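Renting a Pair of Arms: A Chat with Iman El Khatib of Lestar
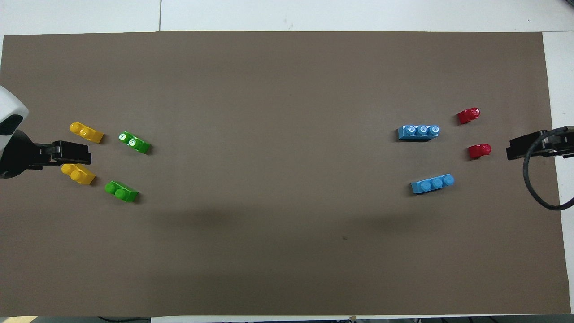 Toy bricks on brown paper, yellow and green on the left, light blue and red on the right, with a gripper at each side.

I first heard about Lestar from my neighbor Tobias, who builds display cases and had been quoted 4000 dollars for a three-month loan of something he kept calling "the arms." He didn't take it in the end (his parts are too big), but he wouldn't stop talking about it, so I drove out to Dratumville in June to find out what the fuss was.

Lestar rents two-arm tabletop kits to small shops, schools and the odd packing business. You get the pair of arms, the mounts, a camera, a laptop with everything loaded on it, and a person on the phone. Iman El Khatib is usually that person. She also writes the manuals, and she made me a very good coffee before I'd even got my notebook out.

I asked her why everyone seems to start with toy bricks.

"They're cheap and they're annoying," she said. "A brick with studs on top gives you one good way to grab it and a few bad ones. Turn it at an angle and the jaw has to turn too. If you start people on big foam cubes they have a lovely first day and then a terrible second week."

The starter exercise that comes with the kit is a sorting job. Each arm gets its own little group of bricks, two colors to a side, and there's a big stretch of bare paper in the middle. I wondered about all that space, because to me it looked like a waste of a nice table.

"Everybody asks! Leave it alone," Iman told me. "Both arms can reach in there, so that's where they can hit each other. We keep the first lessons out at the sides. Once a customer can run the left and the right without looking worried, we move on to handing a brick across, and then you'll be glad of every inch."

And the brown paper? I'd taken it for a stand-in for something fancier, and I said so. She laughed at me a bit.

"It's wrapping paper. White tabletops bounce light all over the place, and the camera hates that. We sold a proper mat for a while, but people cut it, spilled things on it, and then called me wanting another one. Paper you tape down and throw out when it's ugly."

I like that answer, though I'd say the glare isn't completely solved. The bricks themselves are shiny, and the studs pick up little pale spots of light whatever you put underneath them. Iman agreed with me there. Her advice is to shut off any lamp that sits straight over the table and use a window if you have one — she's not a fan of the clip-on light that Carketti sells for the job, and she told me so at some length.

We moved on to cables, which is where my own complaints began. On the right-hand arm there's a black one that hangs down in a big loop below the jaw, and I spent half the morning wanting to tuck it away. Can't you tie it up?

"You can, and then the wrist turns and pulls it tight, and I get a phone call," she said. "The loop is slack. The arm needs it. What I'd like is a softer cable, and Domingo has been trying some. He's on his second supplier."

Domingo Ledesma does the repairs. He put his head around the door long enough to tell me that the jaws themselves hardly ever come back. "It's the screws on the mounts," he said. "Check them once a week. Please print that." So there it is, printed.

I had a go myself, naturally. You drive the arms by hand at first, through a pair of handles that sit in front of you, and the kit records what you do. I was hopeless for the first 19 tries. My trouble was with the small rounded pieces, which I kept pinching too near the edge. The longer bricks were much kinder to me. By lunch I could pick one up and put it down more or less where I meant to, and I was stupidly proud of it.

How long before a shop gets real use out of it, though? I pushed her on this, because the brochure is a little breezy.

"For one simple job, a couple of weeks, if the same person sits down with it every day," Iman said. "If three people take turns and each one does it differently, longer. We had a customer in Rosenthal who recorded 78 runs in two afternoons and was cross with me that it wasn't working. I watched them, and he'd reached for the bricks from a different side nearly every time. We did it over together, slowly, and he's still renting."

My gripes, then. The manual assumes you know which arm is which from the robot's point of view (I didn't). The laptop fan is loud. And I think the price ought to include a spare set of finger pads, which right now you order separately and wait for. Iman wrote that last one down, underlined it, and said she'd been asking for the same thing since spring.

Would I rent one? For a small shop with small, fiddly parts and one patient employee, yes, I think I would. I've told Tobias he should look again if he ever goes into dollhouse furniture. He's thinking about it.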